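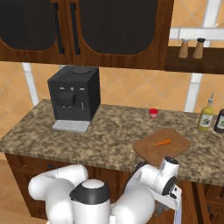
Fig. 1. Cutting board on a granite kitchen counter.

Home Courses Handouts Reading list Contact

Search this site Go

FOOD PREPARATION AT HOME
Handout 4: Work surfaces, boards and cleaning
Instructor: Smaranda Ciobanu

Read this before the Thursday session. The second half of the handout is covered in the short written test in April. Bring your notes from Handout 3 (knives), as we will refer to grip and blade angle again.

1. Terms

Cleaning means removing food, grease and dirt that you can see or feel. Sanitizing means lowering the number of germs on a surface that is already clean. The two words get used as if they were the same, and labels on store products do not help. A sanitizer put on a greasy board does very little. Clean first, then sanitize.

Cross-contamination is the movement of germs from one food to another, either directly or by way of hands, cloths, knives or surfaces. In a home kitchen the usual route is raw meat or poultry to a board, and then the board to something that will be eaten raw.

2. Counter materials

Granite is hard and stands up well to heat, but it has small pores. Most granite counters are sealed when they are installed, and the seal wears down over time. To test it, put a spoonful of water on the stone and leave it for ten minutes. If the stone darkens under the water, it needs sealing again. Vinegar, lemon juice and strong bathroom cleaners wear the seal down faster. Warm water and dish soap are enough for daily use.

Laminate does not soak up water on its face, but the seams and edges do. Once the core swells it cannot be repaired. Wipe up standing water near the sink.

Stainless steel is the easiest to sanitize and the easiest to scratch. Wipe along the grain.

Do not cut directly on any of these. Stone and steel will dull a knife quickly, and laminate will be damaged by it.

3. Boards

Wood. Dense hardwoods such as maple are the usual choice. The surface takes in some moisture, which is why a wooden board must dry fully between uses. Stand it on edge with air on both sides. Never soak it and do not put it in a dishwasher.

Plastic. Light, cheap and mostly dishwasher safe. Deep knife grooves hold food and are hard to clean. Replace the board when you can catch a fingernail in the grooves.

Glass. Easy to clean, very hard on knives, and food slides on it. Not used in this course.

Whatever the material, the board must not move. Put a damp cloth or a thin rubber mat under it and push it from each side before you pick up the knife. Keep the whole board on the counter – a corner over the edge will tip when you press on it.

Two boards are the minimum for our purposes: one for raw meat, poultry and fish, the other for everything else. Mark them in some way that will survive washing.

4. Order of work

a) Clear the counter and wipe it down.
b) Wash hands for at least 20 seconds.
c) Prepare foods that will be eaten raw: salad, fruit, herbs.
d) Prepare vegetables that will be cooked.
e) Prepare raw meat, poultry or fish last, on its own board.
f) Wash board, knife and hands. Sanitize the board and counter.

If the recipe makes you do the meat early (a marinade, for example), carry out step f before going back to c.

5. Oiling a wooden board

Use food-grade mineral oil. Olive oil and other cooking oils turn sticky and start to smell. The board should be clean and dry. Rub on a thin coat with a cloth, including the sides and the end grain, and leave it for 30 minutes or longer. Wipe off what has not soaked in. A new board needs this several times in the first weeks, after that once a month is normal.

6. Cloths and sponges

These are often dirtier than the counter. Use a fresh dishcloth every day and hang it open to dry. Paper towels are better for raw meat juices. Never use the floor cloth on a counter, even after washing.

For Thursday

Write half a page on your own kitchen: what the counter is made of, what boards you have, where they are kept and how they are dried. Students in the Ulberg group hand this in on paper at the start of class. The Genlow group can leave theirs in the tray outside room 30.

Contact: Smaranda Ciobanu, extension 2714 | Copyright Skendard Adult Education | Back to top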